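Home News Games Events Shop Contact
2 min read

Zorketstead Second Edition Marches Out in June

Tejada Miniatures is thrilled to announce the second edition of Zorketstead, its tabletop skirmish game of feuding hill clans, giant beetles and very bad weather. The new rulebook goes on sale in June, along with two starter warbands and a full set of cards.

Players have been asking for faster turns since the first edition, and they're getting them! Each side now activates a pair of models at a time, so there's far less waiting, and a full game fits nicely into an evening. The old morale table is gone too. In its place is a simple nerve roll that every fighter makes when a friend goes down nearby - it's brutal for the beetle riders, and we love it.

"We played the river mission 9 times in one weekend and still wanted another go," said lead designer Ro-un Um. "The Dillilon clan used to sit at the back and shoot. Now they have to come down and fight for the bridge."

The book includes six clans, each with its own leader, spells and painting guide. Old models stay legal, and free cards for every one of them will be up on the Tejada website on release day. 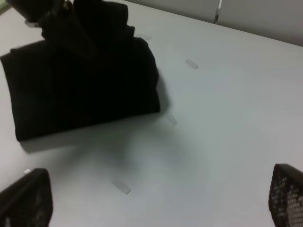 Pramila Prajapati

Stores that want to run a launch day can ask for a demo kit, which has a folding map, quick rules and enough models for two players. A story campaign set in the winter of 1559, when the clans first crossed the pass, will follow later in the year. Sign-up for playtesters is open now, and beginners are very welcome!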